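Notebook, January, 4.40 pm

Third go at the weekly report template. Flultport want one page per project, same headings every time, sent up by noon. I have nothing against a page. I do doubt that the page they drew up will tell them anything.

Went through the old reports from the Condori job this afternoon, 38 of them. The "Progress" box says "on track" or "broadly on track" in nearly all of them, including the ones written while the job was stuck waiting on parts. Whoever reads these at Flultport cannot have learned much. The "Risks" box is worse. Same two lines copied forward from the first report to the last, spelling mistake and all.

Itine's version has 15 headings. I tried filling it in for our own work and gave up at "Lessons learned (interim)". It took up to 2 hours and most of that was finding different ways to say the same thing. They claim it saves time in meetings. I would like to see that measured by somebody who didn't design the form.

Skustero is the reporting tool we are meant to be trying. It turns the boxes into coloured bars. A vague answer in gives a vague bar out, only now it is green. Not convinced, will give it one more month.

What I'd put forward instead - 3 headings: what changed, what is stuck, what we need and from whom. No "on track" allowed unless the plan date is written beside it.

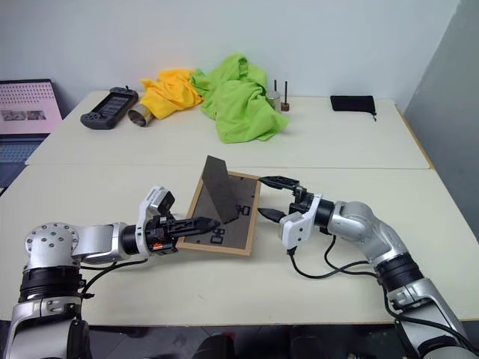
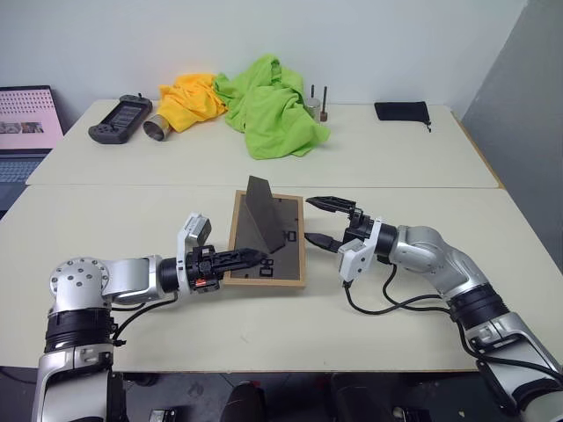
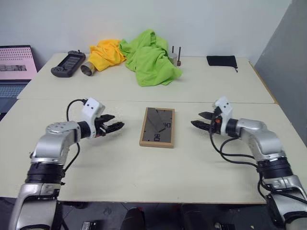
Wording is the other half of the trouble. Our reports say things like "handling stage ongoing", and a reader upstairs could take that to mean anything at all. If the first of the three photos went with it, the sentence ought to read "left gripper is holding the left edge of the picture frame" and stop there. A plain line like that can be checked. "Ongoing" can't, and I suspect that's why people like it.

To do: rewrite one Condori report under the short headings and see if it still fits on a page. Ask Flultport which boxes they read. Expect the answer to be "all of them", so ask which one they last acted on.

Recent entries
Skustero trial, first impressions
Minutes or action list - do we need both?
Itine form, notes on the 15 headings
Who gets copied in, and why so many
Filing old reports: what we keep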